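Clearing a counter: where the Hekby trials stand

10/30/24

The May issue carried a short note on the tidying trials at the Batitley workshop and promised numbers when there were any. The first full block of runs is now finished. The question put to us by most members was whether a two-armed machine can be trusted with the small jobs that fill up a kitchen or a packing bench: putting things back, wiping down, sorting what belongs in the bin from what belongs in the drawer. On the strength of this block, the answer is a qualified no for the kitchen and a qualified yes for the bench.

Hekby supplied the control software, called Greltar. The task set was written by our own technical group. A run consists of a work surface with a mixed set of household and stationery items, an instruction in ordinary words, and a limit of 100 seconds. Typical instructions were to place the marker in the bowl, to move the bottle off the mat, or to clear everything from the middle of the table to the back. Item positions were changed between runs and lighting was left as it was.

Out of 114 runs, 60 were completed inside the limit with no human contact. A further 31 were completed after one intervention, usually an operator standing a fallen item upright. The remainder were stopped. Stopped runs include those where the machine was still moving sensibly when the time ran out, so the failure count is slightly harsher than it looks. We decided on the limit beforehand and did not think it right to change it afterwards.

Results by type of object were more useful than the totals. Rigid blocks gave very little trouble in any orientation. Markers lying flat were picked up well when there was clearance on both sides, and poorly when they had rolled against something. Bottles depended almost entirely on height and shoulder shape. A gripper with parallel fingers closes well on a straight wall, and on a rounded body it tends to ride up or push the bottle away before it has hold. Two approaches from above were sometimes needed where a person would simply reach in from the side.

Clear plastic remains the weak point. The vision system loses the edge of a transparent item against a light background, and reflections are sometimes taken for a second object. Metallic finishes cause a related fault, where the estimated face of a box shifts as the arm passes over it. Hekby says the next Greltar release treats reflections separately. We will believe it when the same items go through the same runs.

The second weak point is crowding. Items set in a row with little space between them can be seen individually but cannot always be gripped individually, and the software has no good habit of moving one thing aside to get at another. When it did so, the item moved aside was generally left where it landed. For a home user this matters a good deal: a counter that has been cleared by shifting the clutter to the other end is still a cluttered counter.

Using both arms together was less common than the brochure would suggest. In most completed runs one arm did the work and the other held station. Handing an item across the centre line was attempted only when the target was out of reach, and it added a long pause while each arm waited on the other. Tasks that need one hand to steady and one to act – unscrewing a cap, holding a bag open, peeling a lid – were left out of this block because neither the software nor the technical group was ready for them.

Shop-floor work is a kinder case. The parts are known, the tray goes in the same place every shift, and a rejected pick can drop to a side bin without anyone minding. Cusi, the packing firm two doors down from the workshop, has asked us to repeat the runs using its own cartons and dispensers. Its line supervisors care less about speed than about how often somebody has to walk over and put things right. By that measure, the 31 assisted runs are the figure to bring down.

For those considering a purchase for the home, our advice is unchanged. Wait. A machine of this sort needs a fixed table, controlled surroundings and somebody nearby who can reach the stop button. Floors, sinks, soft goods and anything wet are outside what has been tested. Members who do light assembly or kitting should come and see a session before ordering anything, and should bring a box of their own parts.

The run sheets are in the workshop office and may be read during opening hours. Copies can be made at the usual charge. The next block will use the same surface and the same time limit, with more transparent items and tighter spacing.

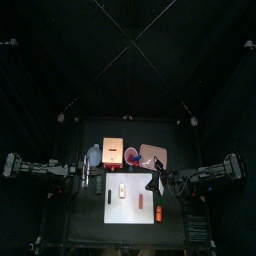 TECHNICAL NOTES | Bench Automation

Two arms over the dark tabletop, with a marker, a small white box and a red block on the white board. The light blue bottle, the peach box, the pink bowl and the salmon-pink tray stand in a row behind it. The clear plastic item on the tray belongs to the class of object that gave the most trouble in the runs reported above.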